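Kapitel 4

Der Abend als Ware: Livemusik im Restaurant

Lernziele: Nach der Bearbeitung dieses Kapitels können Sie die Kostenarten eines Musikabends benennen, zwischen Festgage, Hutkasse und Umsatzbeteiligung unterscheiden und einem Gastwirt erklären, weshalb ein voller Saal noch kein Gewinn ist. Letzteres sollten Sie vor Publikum üben.

4.1 Ein Quartett in Retberg

Im Dezember beschloss Hubert Pawłowska, Inhaber des Restaurants Butelport in Retberg, dass seinem Haus die Musik fehle. Zu dieser Einsicht war er bei der Konkurrenz gelangt, wo er einen Abend lang neben einem Kontrabass gesessen und sehr gut gegessen hatte. Dass er sehr gut gegessen hatte, schrieb er dem Kontrabass zu.

Er engagierte das Quartett Pacheco, setzte den 22.12.2018 als Termin fest und ließ Plakate drucken, auf denen das Wort »Genuss« zweimal vorkam. Das Menü hatte 4 Gänge, der Eintritt war im Menüpreis enthalten, und um Reservierung wurde gebeten. Die Bitte fand Gehör. Bis auf den Tisch neben der Küchentür waren sämtliche Plätze vergeben, und auch der ging am Ende weg, an ein Paar, das sich erst nach der Suppe zu beschweren begann.

Der Abend gilt im Butelport bis heute als großer Erfolg. Die Buchhaltung, vertreten durch Oliwia Makowska, führt ihn unter den Verlusten. Beide Auffassungen lassen sich belegen, und mit diesem Umstand wird sich das Kapitel in der Hauptsache befassen.

4.2 Was wird hier eigentlich verkauft?

In der Gastronomie kauft der Gast selten nur das, was auf der Rechnung steht. Er bezahlt eine Suppe und erwirbt nebenbei einen Stuhl, ein wenig Wärme, die Aufmerksamkeit des Personals und das Recht, zwei Stunden lang nicht abzuspülen. Kommt Musik hinzu, wird das Bündel größer, und seine Bestandteile beginnen, einander in die Quere zu kommen.

Das auffälligste Beispiel ist die Zeit. Ein gewöhnlicher Tisch wird im Butelport an einem guten Abend zweimal besetzt. Am Musikabend blieb jeder Gast bis zum Schluss sitzen, wie es sich gehört, wenn vorne jemand Saxofon spielt. Die zweite Belegung entfiel. Makowska nennt sie in ihrem Bericht »die teuerste Position des Abends« und merkt an, dass sie auf keiner Rechnung erscheint. In der Fachsprache heißt so etwas Opportunitätskosten. Im Butelport heißt es inzwischen »der Kontrabass«.

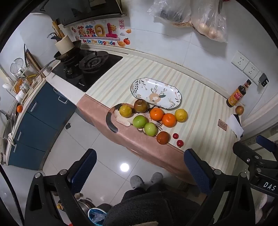
Hinzu kommt die Frage, wann der Gast bestellt. Während eines Stücks winkt man nicht nach dem Kellner, jedenfalls nicht in Retberg. Zwischen den Stücken winken alle zugleich. Der Getränkeumsatz eines Musikabends verteilt sich daher auf wenige, sehr laute Minuten, und was in diesen Minuten nicht aufgenommen wird, ist für den Betrieb verloren. Wir sprechen von Bestellspitzen. Das Servicepersonal verwendet ein anderes Wort, das sich für ein Lehrbuch nicht eignet.

4.3 Drei Arten, eine Band zu bezahlen

Die Festgage ist die übersichtlichste Form. Der Betrieb trägt das Risiko, die Band trägt ihre Instrumente. Pawłowska hatte pro Musiker 200 Euro vereinbart, dazu das Abendessen. Über den Umfang des Abendessens war nichts festgehalten worden — ein Versäumnis, auf das wir in Abschnitt 4.6 zurückkommen.

Bei der Umsatzbeteiligung erhält die Band einen Anteil der Einnahmen, etwa 20 Prozent vom Getränkeumsatz. Das Modell gilt als gerecht, solange keine der Parteien nachrechnet. Es verleitet Musiker überdies zu langen Pausen, und der Wirt wird sie dafür mit einem Mal sehr gern haben.

Die Hutkasse schließlich überträgt das Risiko auf das Publikum, das davon meist nichts weiß. Das Gasthaus Graltstead, dem wir in Kapitel 5 wieder begegnen, arbeitet seit 7 Jahren damit und hat in dieser Zeit vor allem ausländisches Kleingeld gesammelt.

Aufgaben zur Vorbereitung

Lesen Sie die Speisekarte eines Restaurants Ihrer Wahl und schätzen Sie, wie lange ein Gast dort gewöhnlich sitzt. Überlegen Sie anschließend, an welcher Stelle des Menüs Sie eine Band beginnen ließen. Begründen Sie Ihre Wahl aus Sicht der Küche und danach aus Sicht der Band.

Formulieren Sie einen Brief an Hubert Pawłowska, in dem Sie ihm vom nächsten Musikabend abraten. Er plant ihn bereits.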